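## 3.2 Besteck, Tuch und Tischfläche als Gegenstand häuslicher Ordnungen

Wer sich, wie wir es in den vergangenen Jahren getan haben, mit dem gemeinsamen Essen in Mehrgenerationenhaushalten beschäftigt, landet früher oder später bei den Dingen, die vor dem Essen auf den Tisch kommen.

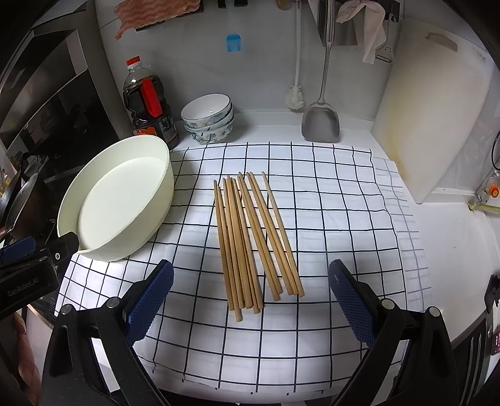

*Abb. 4: Essstäbchen aus Holz auf kariertem Tuch.*

In der älteren Literatur zur Esskultur haben diese Dinge lange ein etwas stiefmütterliches Dasein geführt. Man schrieb über Speisen, über Rezepte und deren Wanderungen, gern auch über Tischgespräche, und das Gerät lief nebenher mit. Uns ist das anfangs nicht anders gegangen. Der Leitfaden, mit dem wir in Drellham die ersten Gespräche führten, enthielt zum Decken des Tisches eine einzige Frage, und die stand, wie wir heute mit einer gewissen Verlegenheit zugeben, ganz am Ende, wo die meisten Gesprächspartnerinnen schon nach ihren Jacken sahen.

Dass sich das geändert hat, verdanken wir vor allem Helju Org, die in ihren Feldnotizen aus dem Viertel Falcão immer wieder dieselbe Beobachtung festhielt: Über das Essen selbst wurde man sich in den Familien meist rasch einig, über das Decken dagegen wurde gestritten, manchmal liebevoll, manchmal über Wochen. Wer holt das Besteck? Liegt es schon da, wenn man sich setzt, oder nimmt sich jeder selbst aus einem gemeinsamen Vorrat? Eine Großmutter, die in unserem Material als H-17 geführt wird, bestand darauf, dass nichts auf dem blanken Tisch zu liegen habe, und ihre Enkelin hielt das ebenso hartnäckig für überflüssige Wäsche. Beide haben uns in getrennten Gesprächen herzlich versichert, die andere werde schon noch nachgeben.

Für die Auswertung standen uns insgesamt 267 Gesprächsprotokolle aus 53 Haushalten zur Verfügung, dazu die Essenstagebücher mit zusammen 2447 Einträgen. Die Tagebücher wurden überwiegend abends ausgefüllt, was man ihnen anmerkt: Das Frühstück kommt durchweg zu kurz, und im Juli, als viele Familien verreist waren, reißen manche Reihen ganz ab. Wir haben die Lücken nicht aufgefüllt. Kristaps Šimkus hat stattdessen für jeden Haushalt vermerkt, welche Mahlzeiten dicht und welche nur dünn belegt sind, und wir bitten darum, die folgenden Aussagen mit diesem Vorbehalt zu lesen (vgl. Anhang B).

Beim Codieren haben wir zunächst zwischen *zugeteiltem* und *gemeinschaftlichem* Gerät unterschieden. Zugeteilt nennen wir Besteck, das schon vor dem Hinsetzen einem Platz zugeordnet ist, gemeinschaftlich dasjenige, das in der Mitte liegt oder steht und von allen benutzt wird. So ordentlich das auf dem Papier aussah, so oft hat uns der Alltag der Haushalte Mischformen beschert. In etlichen Familien hatten nur die Kinder festes Besteck, in anderen nur der Großvater, und in einem Haushalt in Virnmont wechselte die Regel, sobald Besuch kam. Dwynwen Kemeys hat deshalb eine dritte Kategorie vorgeschlagen, das *gewohnheitsmäßige* Gerät: Es liegt beim übrigen, wird aber stillschweigend immer von derselben Person genommen. Auf diese Kategorie entfielen schließlich mehr Textstellen, als wir erwartet hatten, etwa 400 nach der zweiten Durchsicht.

Schwieriger ist die Frage, wie weit sich aus solchen Gewohnheiten auf die Stellung der Einzelnen in der Familie schließen lässt. Leandro Alcaraz neigt hier zu einer starken Lesart und sieht im Decken des Tisches eine Art täglicher Verhandlung über Alter, Zuständigkeit und Zugehörigkeit. Die übrigen Mitglieder der Arbeitsgruppe sind vorsichtiger, und wir haben über diesen Absatz, das sei ruhig verraten, länger gesprochen als über den ganzen Rest des Kapitels. Einig sind wir uns darin, dass die Tagebücher allein eine solche Deutung nicht tragen. Die Gespräche geben mehr her, doch gerade in ihnen wird vieles im Nachhinein geglättet, und wer nach einer Regel gefragt wird, findet fast immer eine.

Für den Vergleich mit den ländlichen Haushalten, den Ashton Ruddock in Abschnitt 3.3 vornimmt, halten wir an den drei Kategorien fest. Die Tischwäsche behandeln wir dort gesondert, weil sie auf dem Land häufiger vererbt wurde und in den Gesprächen entsprechend mit Personen und Anlässen verknüpft ist, die mit der einzelnen Mahlzeit wenig zu tun haben.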